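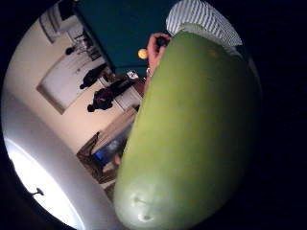 A long green gourd, held by its narrow upper end.

Winter Melons and Other Long Gourds: Your Questions

We sell these at the Notlow stall every Sunday from the end of summer, and the same questions come across the table again and again, so we've gathered them up on one page. If yours is missing, ask us at the stall and we'll add it when we next sit down with the kettle on.

What do you mean by "long gourd"?
It's our loose name for anything pale green, smooth and a good deal longer than it is wide. Most of what we bring is winter melon, grown on our own plot at Vass, and now and then there's a bottle gourd in the same crate. They can look very much alike from the outside, so please ask us which one you've picked up if your recipe is fussy about it.

Do small marks on the skin matter?
Usually they don't. The gourd at the top of the page has two little pale dimples near its rounded end and a small orange-tinted spot close to the other, and marks of that sort wouldn't put us off by themselves. Press gently with your thumb — you're looking for firm skin everywhere. A soft patch, a weeping one or a sour smell means leave it on the table, and do tell us, please!

How should I keep it at home?
A whole winter melon likes a cool, dry, airy corner off the floor, and a sound, fully ripe one will sit there happily for weeks, sometimes months. Turn it over when you think of it. Bottle gourds are picked young and don't have that kind of patience, so those go in the fridge and get eaten within the week.

What about after I've cut it?
Scoop the seeds out of the cut end, wrap it well and keep it in the fridge. We try to use ours up in 2 or 3 days. You can freeze cubes for soup (they go rather soft, but in soup you'll hardly mind).

Do I have to peel it?
Yes, for nearly everything. The skin is tough on a mature one. Cut the gourd into thick rounds first, lay each round flat and slice the peel away downward. It's so much easier than chasing a whole one around the kitchen with a peeler, which I did for years.

How much do I need for soup?
We allow 200 grams of peeled flesh for each person and a bit extra for whoever wanders in. Ginger, a light broth and a handful of scallions are plenty to start with.

Mine tastes bitter. Can I cook that out?
No, please throw it away. Taste a tiny piece raw before you cook any gourd, and if it's bitter, spit it out and don't eat the rest. Cooking won't make it safe.

Can I buy just a piece?
You can, from October on, when the really big ones come in. We cut to order and you pay by weight.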